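Records Management, week 4: Filing, retention, and finding things again
Handout to go with the lecture, 9th February
Imke Brandes (questions to me, room 102, not to the office)

Sorry for the state of these, typed up between sessions. Slides to follow.

1. Recap from last week
Record = evidence of something done. Copy = convenience. Most offices keep far too many copies and lose the record.
Series = records that belong together through use. Not by colour, not by size of folder.
If you missed week 3 read the Skavine case first, otherwise section 2 makes no sense.

2. Ways of ordering
Alphabetical. Easy to start, bad with names that change. Prumeck became Prumeck & Terko in the middle of a run, and half the letters stayed under P, half went to T.
Numerical. Needs an index. Index gets lost, whole lot is dead. Keep two.
By date. Good for minutes and invoices, hopeless for staff files.
By function. What the big archives want from you. Slow to set up. Wolfram Fuchs covers this properly in week 6 so only the outline today.

Terminal digit filing: read the number from the right, in pairs. Spreads new files evenly over the shelves so you dont get everyone crowding at one end. Hospitals like it. We will do the excercise in class, bring a pencil.

3. Retention
Every series gets a period and a trigger. "Seven years" means nothing on its own. Seven years from what? End of contract, end of tax year, last entry?
Najjar case: 272 boxes in store, 19 with a trigger written down. The rest could not be destroyed and could not really be used either. Cost of storage went up every year, no one could sign anything off.
Write down who may sign. A post, not a person. People leave.

4. Shelving and labels

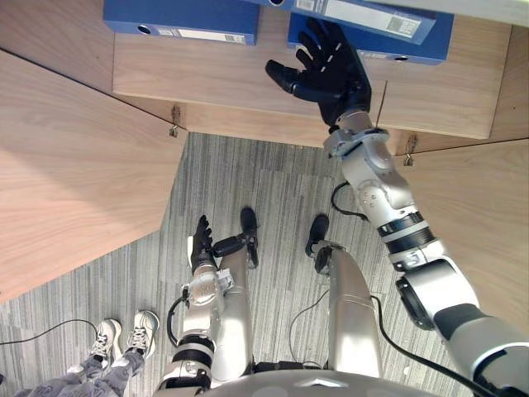
Binders go wrong at the spine more than anywhere else. A label has to be read by someone standing up, in bad light, in a hurry. Series title first, then dates, then running number, same order on every one. Upright if you possibly can. Lay a binder flat, like the blue one on the left of the shelf, and whatever goes on top of it hides nothing at first but has to be lifted every single time. Also watch the label size: a small white strip like the one on that spine has room for a number and not much else, so the number must match the index exactly.

Leave space at the end of each shelf for growth. Heavy stuff low.
Out-cards: when a file leaves, a card goes in its place, name and date. Dull, works.

5. For next time
Read the chapter on appraisal, skip the bit on microfilm.
Pick one series from your own workplace or from home (bank letters will do) and write: title, order used, trigger, period, who signs. One side of A4.
Hand in on paper please, my inbox is full.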